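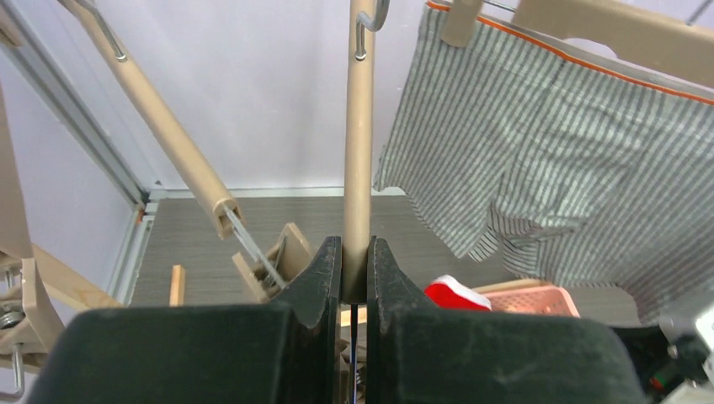 Clip Hangers: How Do They Hold On?

Pick up a pair of shorts and try to hang them on a plain old hanger. Go on, I'll wait. They slide off one side, you put them back, and then they slide off the other side! Shorts and skirts don't have shoulders, so they have nothing to sit on. What they need is something that pinches.

My name is Jussara Holanda, and I have spent a lot of my life around closets. I grew up above my uncle's clothing store, Macedo, where I was allowed to hang things up after school if my hands were clean. (They were usually not clean.) I loved the clip hangers best because they snapped like little crocodiles.

What's in a clip?

A clip is two small jaws that meet at the front. Many clips have a bit of springy metal that keeps pushing the jaws together, even when you aren't touching them. You squeeze the back end, the front end opens, you slip the cloth in, and you let go. Snap! A clothespin works the same way, and so does the clip on a bag of chips.

Now run your finger along the inside of a clip. Do you feel bumps? Lots of clips have a row of tiny teeth. Smooth jaws can let slippery cloth slide out, but the teeth press into it and give it lots of little places to get stuck — the way the bottoms of your sneakers grip the playground.
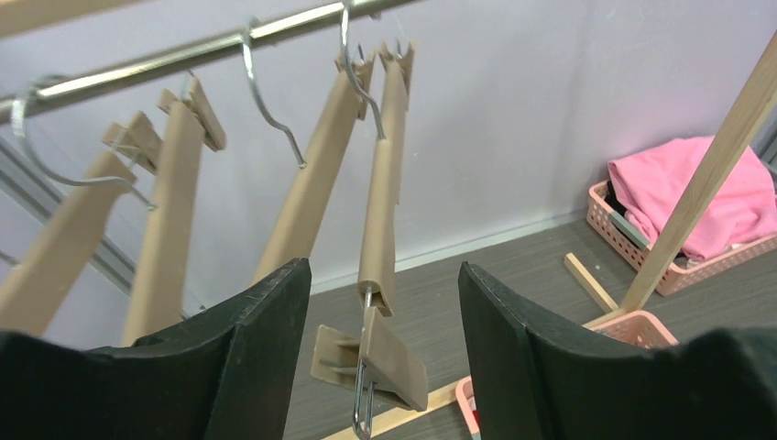

Photo: Iddrisu Korletey

Up at the top is the hook, and I think it's the cleverest part. It's only a bent wire! The rod holds up the hook, the hook holds up the hanger, and the hanger holds up the clothes. Give an empty hanger a push and it swings back and forth until it settles.

Where should you pinch?

By the waistband, right along the top edge. It's usually thicker than the rest, with extra stitching, so the clip has something good to bite. Put one clip near each end and pull them a little apart, so the middle doesn't sag. I still get this wrong when I'm in a hurry, and then everything hangs like a sad banana.

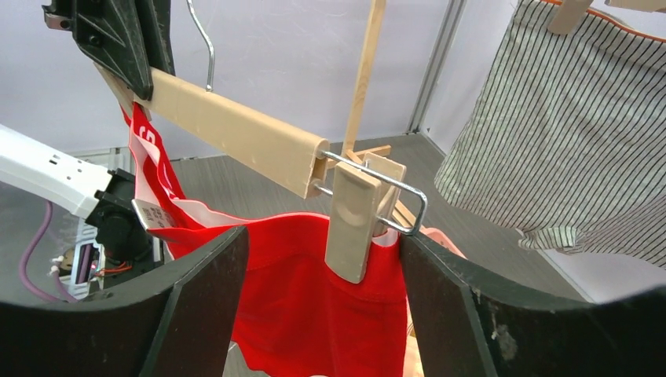
If your shorts have a drawstring, tuck it inside first. And don't clip a big fat fold of cloth, or the jaws can't close all the way.

Want to try a test? Clip up a dry sock, then a folded dish towel, then your heaviest pair of jeans, and give each one a gentle tug. My friend Benedito and I did this with 21 different things one rainy February afternoon. The winner was a pillowcase. The jeans hit the floor six times!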